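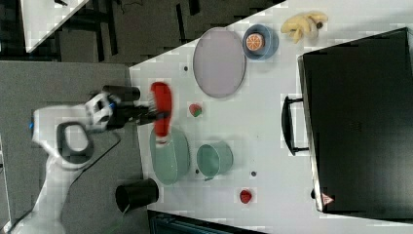
The arm holding a red item above the tabletop at Collard's Runholm site.

Collard has begun a second round of example collection for Flindo, its learning system for tabletop handling, at the company's site in Runholm. The first round closed in September with 1,162 accepted recordings. The second uses the same kind of table and a single arm with a two-finger tool, and covers small kitchen items, mostly toys, along with larger pieces such as a toaster oven.

Each recording is one attempt at one short instruction. An operator guides the arm from a nearby station while software called Pinto logs joint positions, gripper opening and the camera views on a shared clock. Recordings are cut to length the same day and labeled with the instruction text, the starting layout and the result. An attempt that ends with the item dropped is kept under a separate label. An attempt with missing camera data is thrown out.

Wichai Ruangrit, who runs collection for Flindo, said the first round leaned too heavily on tidy layouts. Items were set down at marked spots with clear space on all sides, and the trained system did well only when it met similar spacing. In the new round the layout is changed after every 25 recordings, and items may be placed close to the arm, near a table edge or against a larger object.

"The old set taught it where things usually are," Ruangrit said. "We want it to look."
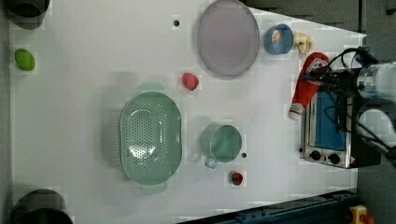 The instruction list has also been rewritten. Round one used fixed wording for each task, with one sentence per item. Operators now choose from 9 phrasings, some naming the item, some giving only its color or its place relative to something else. Pinto stores the phrasing alongside the motion data so that errors in language and errors in grasping can be reviewed separately.

Camera placement is unchanged from the end of round one. Views from above carry most of the position information, but the arm can block them during a reach. Lower views from the side help recover the height of the gripper. The company has not decided whether the released version of Flindo will need both kinds, and the round two data will be used to train versions with and without the side view.

Training on the combined set is planned to start before collection ends. An early check on part of the round two material gave mixed results, according to Ruangrit: the system chose the correct item more often in crowded layouts, but its approach to soft items was slower than before. Collard did not release figures for the check.

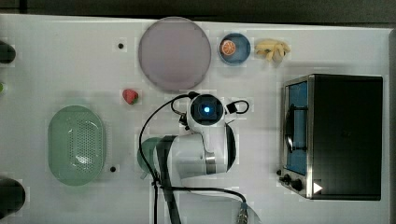 The arm over the table, seen from above, with the toaster oven at right.

Collection runs in 2 shifts, with a calibration pass at the start of each. Layout changes are drawn from a list generated on Monday for the rest of the week. Collard said it will publish the labeling guide and a description of the Pinto file format when the round closes. The recordings themselves will stay in-house for now.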